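Furnishing the Reading Room at Cakholm

The reading room on the second floor at Cakholm reopened in December following a modest programme of redecoration. The walls, blinds and shelving were retained, and attention was given chiefly to the smaller furnishings.

Framed pictures have been placed on the tall white shelving unit. The white table is reserved for arranging flowers and frames before they are assigned a position.
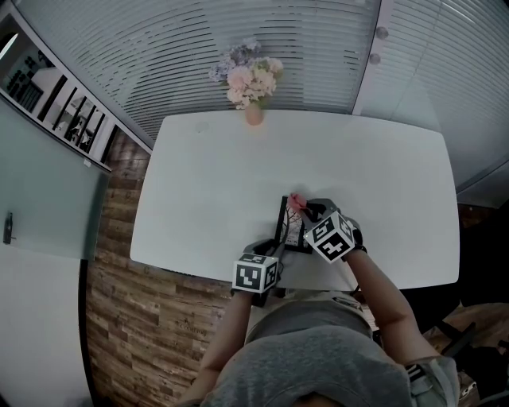

A small black frame in hand at the table, with the peach-coloured vase behind.

The artificial flowers were selected by Heikki Hakala in pale pink, cream and lavender-blue. Expenditure on frames and flowers came to £219, and the receipts are held at the Galtport office. Curtains will be considered on Tuesday.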